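Taldale Work Table, White Top
Item 3418
Made by Hayashi

The Taldale is a fixed-height work table for kitchens, classrooms and craft rooms. It has a white top with a matte finish and a steel base with four square legs. We have sold it since March in one size only.

The top is one piece with no center seam. Edges are rounded on all four sides, and the corners are eased so they don't catch on sleeves or aprons. The finish wipes down with dish soap and warm water.

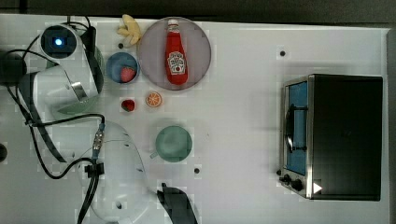

Can I set a hot pan right on the top?
Use a trivet. The surface will take a warm mug, but a pan straight off the burner can leave a mark that won't come out.

Assembly takes two people. The legs bolt on from below with the wrench in the hardware bag. Tighten each bolt by hand first, turn the table upright, then go back and finish them with the wrench. Check them again after a month of use.

Each foot has a leveling screw. If the table rocks, turn the screw on the high leg until it sits flat. The feet are hard plastic and won't scratch tile, but we suggest felt pads on wood floors.

Ketchup, mustard and fruit juice come off easily if wiped up the same day. For older stains, leave a paste of baking soda and water on the spot for ten minutes and rinse. Don't use bleach, steel wool or oven cleaner. They dull the finish, and that isn't covered by the warranty.
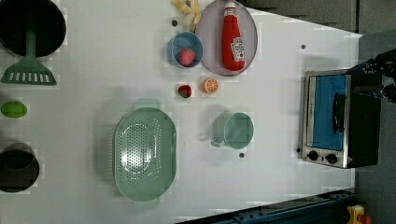 Specifications

Length: 44 inches
Load limit: 100 pounds, spread evenly
Top color: white
Base color: dark blue (the Lesach base in black is sold separately)
Hardware: included

Shipping and returns

The table ships flat in one carton. Delivery is to the front door. If the top arrives chipped, keep the carton and write to Chiharu Honda in customer service with the item number and a photo of the damage. Unused tables can be returned within 30 days.

Goes with

Pania stacking stool
Lesach base, black
Taldale lower shelf, item 117

Page updated July 21, 2023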